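Two-tier turntable for mugs next to a pod machine – worth the counter space?

Forum > Kitchen > Counters and Storage
69 replies, page 2

gosen_flats wrote:
Still going back and forth on this. We have a single-serve coffee maker and the mugs are in a cabinet on the other side of the kitchen. I want a two-level lazy Susan beside the machine, mugs on top, pods and sugar below. The counter is 88 inches but the sink takes a lot of it. Does anyone use one every day, and does the top level get wobbly with full-size mugs?

tevano wrote:
Every day for two years. White, two trays, black mats. It doesn't wobble unless you put all the weight on one side. I keep four mugs on top and everything small underneath. The mat matters more than I expected. My first one had bare trays and the mugs slid when you spun it.

levine88 wrote:
I had one and got rid of it. You can't fit anything tall on the bottom level, and the posts get in the way when you reach for something at the back. A row of hooks under the cabinet holds the same number of mugs and takes no counter at all.

gosen_flats wrote:
We rent, so no hooks. Tevano, how close to the machine is yours?

tevano wrote:
Close. White stand on the left, black coffee maker on the right, light wood under both. Just the one mug on it here. 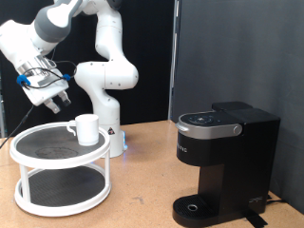 Re: Two-tier turntable for mugs next to a pod machine

levine88 wrote:
Do those mats mark? There's a faint ring pattern on the top one. Mine did the same and I never got it out.

tevano wrote:
Dish soap and a soft brush gets most of it. I stopped caring about the rest. Mugs cover it anyway.

golestani_k wrote:
I disagree on the hooks. I chipped two mugs on hooks and none on a turntable. One thing to check before buying – leave enough room for the handles. They stick out past the rim if you crowd the tray, and then they hit the machine when it turns. Point them inward or put fewer on.

levine88 wrote:
Fewer mugs on a bigger footprint is my whole complaint. A plain tray does the job for less.

gosen_flats wrote:
Measured again. I can spare 14 inches to the left of the machine, so I'll try a 12 inch one and keep the receipt. Pods are going on the bottom.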